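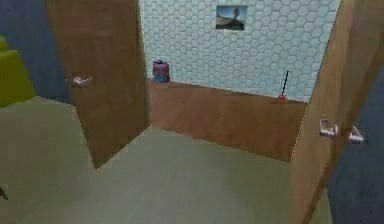
A single human hair gets longer in damp air and shorter in dry air, and you can build a working hygrometer around that one fact! It costs next to nothing, and once it's going you'll be carrying it all over the house to see what the needle does. A small tiled room with a wooden door you can leave partway open, like this one, makes a great first testing spot, and after that try the kitchen and the porch.

## What you need

- One clean, straight hair, 8 inches long
- A piece of stiff cardboard to use as the backing
- A thin plastic triangle for the pointer, cut from a food container lid
- A dime
- A thumbtack, tape, glue and a sharp pencil

## Building it

1. Wash the hair in a drop of dish soap, rinse it and let it dry flat on a paper towel. Oily hair barely moves.
2. Tape the dime onto the pointer, close to the tip.
3. Poke the thumbtack through the wide end of the pointer and wiggle it until the pointer swings freely - really freely, it should drop when you let go.
4. Pin the pointer near the bottom of the cardboard.
5. Glue one end of the hair to the pointer, between the tack and the dime. Glue the other end to the top of the cardboard so the hair is tight and the pointer sits level.
6. Leave it alone until the glue is completely hard.
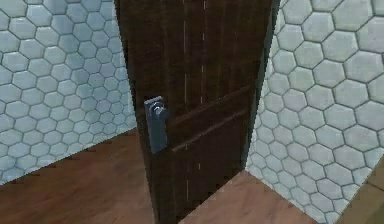 *Dark wood door, partly open, with a lever handle.*

## Marking the scale

Stand the hygrometer up in a damp spot for five minutes and mark where the tip points. That's your "moist" line, and it will be the lower one. Then aim a hair dryer (low setting, please!) at the hair and mark "dry" where the tip comes to rest. Femi Usman glued a strip of graph paper behind the tip on his, and I've copied that ever since.

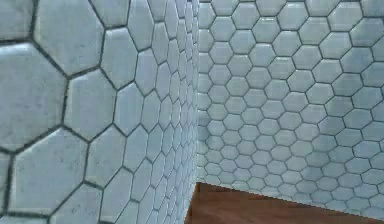
*Hexagonal wall tiles with dark gray grout.*

## If the needle won't move

Check the tack first, it's usually too tight. Next, look for glue that has run down the hair. Still stuck? Swap in a new hair. Fine blond hair gave us the biggest swings, but try a few from different heads and compare.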